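4.2 Packing order and the treatment of small containers

The second part of the study looked at how household toiletries are grouped when they are packed into an open cardboard box. Section 4.1 dealt with flat goods such as towels and folded clothing, which stack in layers and leave few gaps. Bottles, jars and tins behave differently. Their heights vary, their lids are often the widest part, and several have fittings on top that should not carry weight.

Participants were given a box, a mixed set of personal care containers and whatever soft goods were already on the surface where they worked. No packing order was suggested. They were told only that the box would be closed and moved to another room, and that they should be able to find a given item again without emptying everything out. There were 31 participants, and each completed the task in 2 sittings. The sets were not identical between sittings, so the results below are given by type of container and not by product.

Three types were used for coding. Tall containers were those that stood well above the others when upright. Topped containers had a pump or spray fitting. Low containers were tins, jars and separate lids. A bottle that was both tall and topped was coded as topped, as the fitting had the greater effect on where it was put. Two coders, Marama McKinnon and Stojan Papadopoulos, worked independently and settled differences by discussion.

The most common order began with the tall and topped containers. These were stood upright, usually against one another or against a wall of the box, and the low containers were left until the end. The practice gives the bottles support early but uses up the floor of the box. Low containers then have to go into the gaps that remain, or on top of something else. Figure 3 shows a box from the second sitting in which the upright bottles are in, a purple round lid lies at the front left of the interior, and a small tin with a gold metallic lid is on the gingham cloth outside.

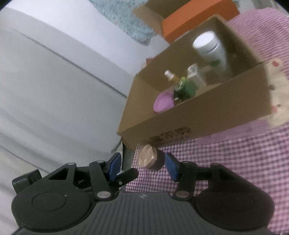 Figure 3. Open box with upright bottles and a round lid inside; tin on the cloth.

Ruby-Lee Hapeta objected, on reading a draft of this section, that the low containers are not really leftovers: people hold them back on purpose, she argued, as a tin can go almost anywhere and a pump bottle cannot. She added that anyone who has packed a bathroom cupboard in a hurry will have done the same, and that the word "remainder" in our coding sheet should be dropped.

We accept the point in part. The term has been replaced by "late-placed" in the tables. The coding itself is unchanged, as it records only the position of an item in the sequence and says nothing of intent. The short interviews held after each sitting give some support to her reading. Several participants described small tins as "fillers" – the same word used by the removalists interviewed in February for the Ragnarsson pilot. Others said that they had simply not noticed the low items until the bottles were in.

The colour of a container had no clear effect on where it went. Labels did have an effect. Participants who turned labels outward as they packed tended to work more slowly, but were quicker to name the place of an item when asked later. The gain was largest for bottles of similar height, where the lid alone was a poor cue.

Soft goods were treated unevenly. Some participants used cloth to line the box or to fill the space between bottles, while others kept it strictly apart on the grounds that a leaking bottle would spoil it. Position on the work surface may matter here, but the present data do not allow us to separate the two explanations. The layout of the surface was not controlled, and this remains the main limit on the findings of this section. Section 4.3 takes up the unpacking task, using the same three types.

Correspondence: Anahera Trevaskis, Arska Household Studies Group | © 2025 the authors | Back to top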